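Looking After Paperbacks at Home: Shelving, Cleaning and Small Repairs

Updated 5/26/19

Shelving

Stand paperbacks upright and keep them snug enough that none of them leans. A book that leans for a few months takes a permanent twist in the spine. If a row is short, close it with a bookend or lay two or three large volumes flat at the end.

Leave a gap behind the row on any shelf fixed to an outside wall. The Kinero units have no back panel, so pull the books forward 19 mm and mark the line with a strip of masking tape underneath.

Thick books are the exception to upright storage. My copy of the Michalski omnibus runs to 572 pages and the text block had begun to drop away from the cover at the head. Anything of that size is better flat, with no more than six in a pile.

Dusting

Hold the book firmly shut and brush from the spine towards the fore edge, along the top first. Use a soft, dry brush. A vacuum cleaner may be used on the empty shelf but should be kept off the books.

Price stickers

Warm the sticker with a hairdryer on the low setting, then lift one corner with a thin plastic card. Keep the card almost flat. Residue on a glossy cover comes off with a clean white eraser. Matt covers mark easily, so test the eraser on the back near the barcode.
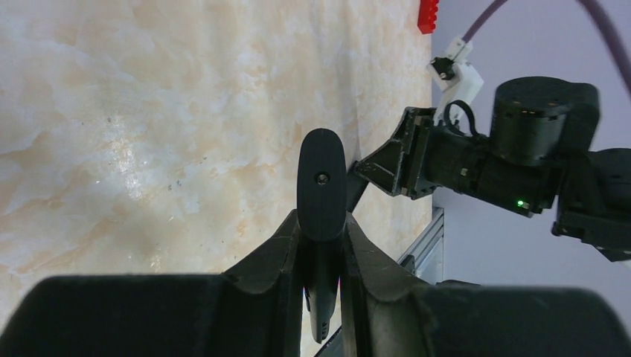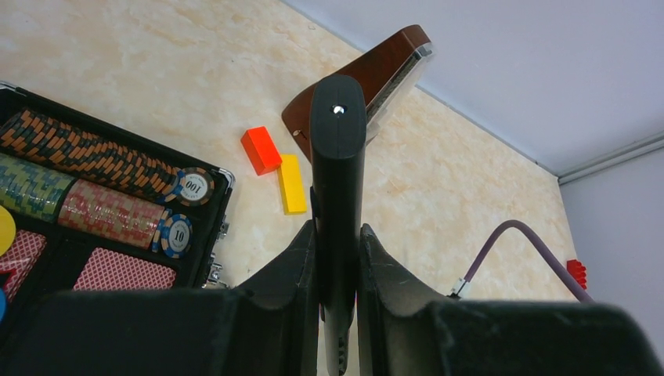
Both views: black parts with light scuffing.

Loose pages

1. Remove the page and brush old glue off its inner edge.
2. Run a thin line of PVA along that edge with a cocktail stick. Ceter bookbinding glue stays flexible; ordinary wood glue dries too stiff.
3. Seat the page square to its neighbours and wipe off any excess.
4. Put greaseproof paper on either side, close the book and leave it under a weight overnight.

Do not use clear household tape. It yellows, and the adhesive spreads into the paper.

Musty smell

Stand the book slightly open inside a lidded plastic box, with an open dish of bicarbonate of soda beside it. The powder must not touch the pages. Check after a week and change the powder if the smell persists. Visible mould is a separate problem, and the book should be bagged and kept away from the rest.

Keeping a list

A plain spreadsheet is enough: author, title, shelf, date read, lent to. Mine has 288 rows and is sorted by shelf. Gasska index cards do the same job on paper. Fill in the "lent to" column before the book leaves the house.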